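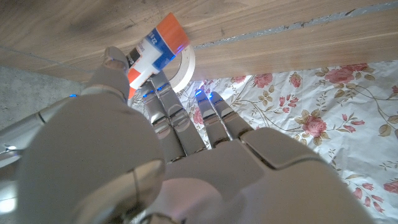
La Dodia et ses légendes

2026-01-22

J'ai reçu en novembre la nouvelle plaquette de la Dodia, l'association d'étudiants et d'anciens de mon école, à Omville. Papier épais, devise en latin, texte de présentation intitulé « Notre histoire ». Je l'ai lue dans le train, puis relue chez moi avec un crayon, et depuis je suis de mauvaise humeur. J'ai été membre pendant toute ma scolarité, j'y ai porté des caisses, appris des chansons idiotes et rencontré des gens que je vois encore. Je précise, parce qu'à chaque fois que j'écris quelque chose sur le sujet on m'explique que je suis aigri de ne pas en avoir été.

La version officielle, donc. Deux amis arrivés à l'école la même année, pauvres, isolés, logés dans des chambres sans chauffage, auraient décidé un soir d'hiver de fonder une fraternité « ouverte à tous, sans distinction de fortune ni d'origine ». Ils auraient prêté serment devant une bougie, dans l'arrière-salle du café Tawfik. La suite est une longue montée vers la lumière : le premier banquet, le premier bal, la bibliothèque, l'entraide, et pour finir le réseau d'aujourd'hui, avec un logo refait par une agence.

Je ne sais pas d'où vient la bougie. De mon temps, on racontait déjà le serment, mais sans bougie. Il me semble même qu'on le situait dans le grenier de l'internat. Un ancien bien plus âgé que moi, à qui j'ai posé la question au téléphone, m'a juré que c'était au bord du canal et qu'il pleuvait. Trois générations, trois décors. Je veux bien que la mémoire soit fragile, mais enfin quand une histoire gagne en accessoires au fil des rééditions, on a le droit de lever un sourcil.

J'ai fait ce que n'importe qui peut faire : je suis allé aux archives municipales. On m'a sorti un carton, assez mince. Il contient des statuts, un cahier de comptes rendus, des menus de banquet et une correspondance avec la direction de l'école au sujet d'une vitre cassée. Je n'ai aucune formation d'historien et je peux me tromper sur une écriture difficile, mais les statuts, eux, sont parfaitement lisibles. L'article sur l'admission prévoit qu'un candidat doit être présenté par 2 parrains et verser un droit d'entrée payable d'avance. Il prévoit aussi un vote à bulletin secret où une poignée de voix contraires suffit à écarter quelqu'un, sans motif à donner. Comme association ouverte à tous, j'ai connu plus accueillant.

Le cahier raconte, lui, des soirées assez banales. On discute du prix du vin. On reproche à un certain camarade de ne jamais rapporter les verres. On envisage une conférence sur l'hygiène, on la reporte, on la reporte encore, et elle disparaît. C'est d'ailleurs la partie qui m'a plu. J'y ai retrouvé exactement nos réunions, avec le même mélange de procédure et de paresse. Pas un mot du serment. Pas un mot non plus de la pauvreté des fondateurs, dont l'un signe sur un papier à en-tête de l'étude notariale de son père.

Alors bien sûr, l'absence d'une chose dans un cahier ne prouve pas qu'elle n'a pas eu lieu. On ne note pas forcément ses serments entre le prix du vin et les verres perdus. Je laisse la porte ouverte. Mais la plaquette, elle, ne laisse rien ouvert du tout, elle affirme, et elle met une citation entre guillemets dans la bouche des fondateurs. J'ai écrit pour demander la source. On m'a répondu très gentiment que la phrase « faisait partie de la tradition orale ». Une tradition orale qui comporte un point-virgule, j'aimerais l'entendre.

Le passage sur la guerre m'a gêné davantage. Une demi-page sur « la solidarité jamais démentie » des membres. Or dans le carton, il y a un trou de plusieurs années : aucune réunion, aucune liste. Les gens étaient dispersés, certains sont sans doute revenus changés, d'autres ne sont pas revenus, et on n'en sait presque rien. Remplir ce trou avec de la solidarité jamais démentie me paraît un peu facile. J'aurais préféré trois lignes disant qu'on ignore ce qui s'est passé. Cela aurait eu plus d'allure, et puis quelqu'un dont le grand-père en était aurait peut-être ouvert un tiroir.

Quant à l'entrée des filles à l'école et dans l'association, la plaquette la traite en une phrase : elle se serait faite « tout naturellement ». J'ai appelé une camarade de la première promotion mixte à être passée par la Dodia. Elle a ri assez longtemps. Elle se souvient qu'on leur demandait de s'occuper des fleurs et qu'il a fallu deux ans et une menace de départ collectif pour que la question des votes soit réglée. Je n'ai que son témoignage, et d'autres diraient peut-être autre chose. Je note seulement qu'on ne le lui avait jamais demandé.

Venons-en aux chiffres, puisque la plaquette en est fière. « 2559 membres à travers le monde. » J'ai voulu comprendre ce que cela recouvrait. Est-ce que ce sont des cotisants ? Des anciens qui répondent au courrier ? Des vivants ? La réponse m'est venue de Mahmoud Ramadan, qui tient l'annuaire avec une patience que je n'aurais pas et qui, lui, ne raconte pas d'histoires : il s'agit de toutes les fiches jamais saisies dans la base, doublons compris. Les cotisations à jour, c'est autour de 584. Ce qui est très honorable ! Pour l'association d'une école moyenne dans une ville moyenne, je trouve même ça remarquable. Pourquoi diable aller afficher l'autre nombre, celui qui compte des morts et des gens inscrits sous leur nom de jeune fille puis sous leur nom d'épouse ?

Parce que ça fait sérieux, je suppose, et que depuis l'an dernier il faut faire sérieux. La Dodia a confié sa « communauté » à Hukach, une plateforme qui promet de « réveiller les liens intergénérationnels ». J'ai créé mon compte, par curiosité. On m'a proposé d'être mentor. On m'a proposé de trouver un mentor. On m'a attribué un badge pour avoir ajouté une photo, et suggéré de féliciter un inconnu pour son anniversaire de diplôme. Je reçois désormais une lettre hebdomadaire qui me signale que mon réseau est actif. En cherchant bien, j'ai fini par découvrir ce que cette activité désigne : les gens qui ajoutent une photo.

On me dira que les jeunes ont besoin de stages et que tout moyen est bon. D'accord. Mais je connais un peu la manière dont les stages se trouvent chez nous, et elle n'a pas beaucoup changé. Quelqu'un connaît quelqu'un, passe un coup de fil, et l'étudiant dont les parents connaissent déjà du monde est servi le premier. Une plateforme par-dessus ne corrige pas cela, je crains même qu'elle ne le rende plus confortable en donnant à tous l'impression d'avoir eu leur chance. Je serais ravi qu'on me montre le contraire. Il suffirait de regarder qui a obtenu quoi, par qui, et d'où il venait. À ma connaissance, personne n'a jamais tenu ce compte.

Il y a aussi le rituel d'accueil, pudiquement rebaptisé « parcours d'intégration ». Le texte assure qu'il est « bienveillant et facultatif ». Le mien n'était pas bien méchant : des chansons, une nuit courte, un discours à prononcer debout sur une chaise. J'en garde un souvenir plutôt joyeux, avec la réserve que je faisais partie de ceux à qui ces choses-là coûtent peu. Un garçon de ma promotion n'est pas venu, c'était facultatif en effet. On ne lui a rien dit. On ne lui a d'ailleurs plus dit grand-chose pendant toute l'année. J'étais du nombre, et je n'y ai pensé que bien plus tard, en le croisant à un guichet de gare où nous nous sommes parlé avec une politesse épouvantable.

Je ne demande pas qu'on mette ça dans la plaquette. Je comprends qu'un document destiné à des étudiants de première année ne soit pas un examen de conscience. Mais entre l'examen de conscience et la bougie, il y avait de la place. Les menus, par exemple, sont formidables. On y sert un « potage du règlement » et des « haricots de la direction », et au dos de l'un d'eux quelqu'un a noté ce que chacun devait à chacun, avec des ratures furieuses. J'aurais donné toute la page sur les valeurs contre une reproduction de ce dos de menu. Les étudiants qui arrivent à Omville s'y reconnaîtraient sûrement mieux que dans deux jeunes gens pâles jurant fidélité dans la pénombre.

Quant au café Tawfik, j'y suis passé en sortant des archives. J'ai demandé au patron si l'arrière-salle était bien celle du serment. Il m'a répondu que l'arrière-salle avait été construite par son oncle, qui y avait mis le billard. Je n'ai pas eu le cœur de lui demander la date exacte, il y avait du monde au comptoir, et je me dis qu'il existait peut-être une autre arrière-salle avant. Peut-être. Je compte y retourner, et j'ai aussi demandé aux archives si les plans du quartier étaient consultables. Il faut remplir un formulaire.

En attendant, si vous avez été membre et que vous gardez des lettres, des carnets de chants ou des photos légendées, même sans intérêt apparent, écrivez-moi par la page contact. Je précise que je ne parle au nom de personne et que ma cotisation est à jour – j'ai vérifié auprès de Mahmoud avant de publier.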